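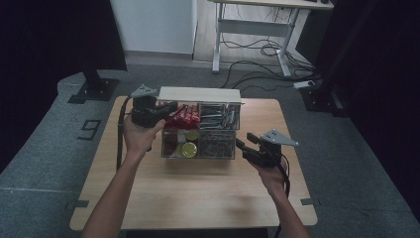

Tanvir Weerakoon's objection to our first draft was that a divided basket does not sort anything, people do, and that we had been giving the wire credit for the habits of whoever filled it. We think he is mostly right, and this section is written with his complaint in view. The claim under test is the one made in most home storage advice: that compartments alone keep small goods in order once the basket is in daily use. We found it repeated in every guide we read and tested in none of them.

4.2 What a compartment holds in place

Baskets with fixed sections were given to 23 households, who were asked to keep snacks, jars and small packets in them for 14 days. No one was told which goods belonged where. A mesh basket of the type used is shown in Figure 4, with red-wrapped snack sticks in one section and yellow-lidded containers in another.

Figure 4. Divided mesh basket with goods in separate sections.

Goods of one shape stayed together fairly well. Stick-shaped snacks, laid side by side, were put back side by side, perhaps for no better reason than that they fit no other way. Round containers did nearly as well. Mixed small items did badly. By the second week they had drifted into whatever section had room, and several people could no longer say what the section had been for. Hiba Zoubi, who coded the diaries, marked this as "loss of label" even where a paper label was still in place. I am less sure the term is earned - some of those sections may never have had a purpose to lose. 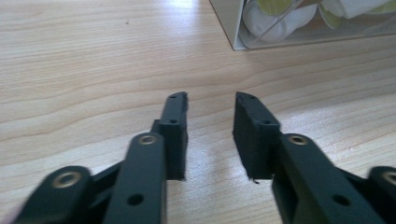

Table surface is the second thing the guides lean on. They advise a clear top, on the theory that a person with open space beside the basket will unpack, choose and repack with care. Our sessions used a light wooden table, and a bare stretch of that wood, a hand's width or so, is easy enough to come by with any basket. Whether it changes what people do is another matter. The diaries mention the table mostly as a place where things were set down and then left. Majdi Aoun reads this as a failure of the basket, which in his view should be easier to return things to. It could as well be a failure of the table, or a plain result of people being busy, and our design cannot tell these apart.

We also asked each household to try the basket away from the wall, with clear space on all sides. Two of them liked it. The rest moved it back, and their diaries speak of elbows, children and the need to eat at the table. A tidy surface is pleasant to look at, but we have no evidence that it keeps a basket tidy.
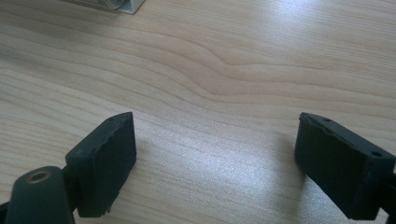 4.3 Limits of the diary record

The diaries were kept by the same people who did the tidying, and it would be odd if that had no effect. Entries get shorter after the first few days. A short entry might mean that nothing moved, or that the writer was tired of us. Najwa Chidiac went through 40 of the shortest and could not decide in most cases, so we left them out of the counts and report them separately in the appendix.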